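4.2 The open day at the Stekow site

The second round of observations took place during the public open day on 28/10/2024. The Stekow site had been used for internal trials since February, and the furniture was left as it was for those trials. Visitors came in groups of no more than 7, each led by one member of the team. Mayuree Saithong and Cameron Te Moana ran the demonstration table. Duangjai Onsri kept the written log.

Each group first heard a short talk on how the hand-held grippers are used to record household tasks. An operator then carried out tasks from the Randano list, which covers folding, picking up, placing and clearing away. Visitors could ask questions at any point, and the operator was told to stop and answer if the question was about the gripper itself. This made the sessions slower than planned. The talk was cut after the second group so that more time could go to the table.

After watching, visitors were invited to try a task themselves. Most chose cloth. In the log, first attempts with cloth are marked as harder than first attempts with rigid objects, and the usual complaint was that the operator could not feel how much fabric was between the fingers. Several visitors let go of the cloth too early — a fault also noted in the internal trials. We did not score these attempts, and none of them are part of the training set described in Section 3.

Figure 2 was taken at the demonstration table. The operator works seated, with the right gripper closed on a dark navy cloth over the gray mat and the left gripper held down beside the table. Both grippers carry the white marker blocks described in Section 3.1.
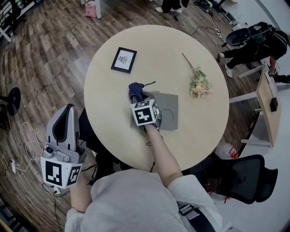
Figure 2. Cloth handling with a hand-held gripper at the round table, Stekow site.

4.3 Visitor comments

Comments were collected on paper cards at the exit and sorted by Sunee Wattanapong into 6 groups. The largest group dealt with the weight of the grippers and how tiring they were to hold. The next dealt with speed. Visitors who had expected to see finished household robots wrote that the work looked slow, while those with factory experience — mainly staff from Bronum — asked about repeat accuracy, a point we return to in Section 5.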